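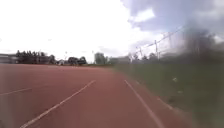 Field day is coming up fast, so I went through the whole Givlow grounds with my clipboard and my coffee, and I'm typing up my comments while my knees still remember all the crouching (those bottom bleacher rows are low!). Same order as last year, so you can hold the two side by side. Most of it is good news. The running track is the easy one: the near stretch looks smooth and even with no debris on it, and the only thing I'd grumble about is the white lane lines, where the paint is a bit worn and broken in places. I'd like those touched up, but I wouldn't hold up the day for it.

Date of walk: 05/09/2023

1. Gates and walkways

Main gate swings freely and latches: OK
Side gate latch: NEEDS WORK. You have to lift it and shove it at the same time. I managed it, but picture doing that with a cooler in your arms.
Path to the parking lot: OK. One paver rocks a little by the drinking fountain. I put chalk on it.
Wheelchair ramp and handrail: OK, rail is solid the whole way down.

2. Bleachers

Bolts tight under the seats: OK except row two, left side, where I could turn one with my fingers. Tightened it by hand, still needs a real wrench.
Splinters and sharp edges: OK. I ran a rag along every row and it only snagged once, on the end cap up top. Tape on it for now, please get a new cap.
Nonslip strips on the steps: NEEDS WORK. The third step is peeling badly. I'd call this the most important thing on the list, people come down those steps looking at their phones.

3. Snack stand

Fire extinguisher: gauge in the green, pin in, tag current. OK
Fridge: thermometer missing again! I swear we buy one every May. Please pick up two and tie one to the shelf.
Extension cords: one tossed. It was the old orange one with the cracked plug and I know some of you loved it, but no.
Mekow popcorn machine: cord and plug fine, door hinge stiff. Leave it unplugged until the hinge has been looked at.
Hand washing sink: runs, drains, soap is full. OK

4. First aid

Main kit, shelf by the door: 17 items on the card, 12 in the box. We're out of both sizes of gauze, the burn gel, the tweezers and the eye wash. Somebody's been borrowing.
Cold packs: OK, plenty.
Emergency numbers on the wall: the card is from 2010 and half of it is faded. I'll print a new one tonight.

5. Tents and shade

Kiều tent (the big one): poles straight, canvas OK. Two stakes bent, so take spares from the blue bin.
Sanden tent: small tear at a corner seam. Usable if it's calm out, but I'd rather see it stitched first.
Weights for the legs: OK, all there, heavy as ever.

6. Storage shed

Padlock: OK, key 659 works. The other key on that ring doesn't open anything I could find.
Ladder: feet are fine, spreader locks, OK.
Gas can: moved it away from the paper goods. Please leave it where I put it!

Still open: side gate latch, step strip, bleacher bolt and end cap, fridge thermometer, popcorn door, first aid refill, tent seam, lane paint. I'll do another lap once the strip is down, and I'll bring my own tweezers.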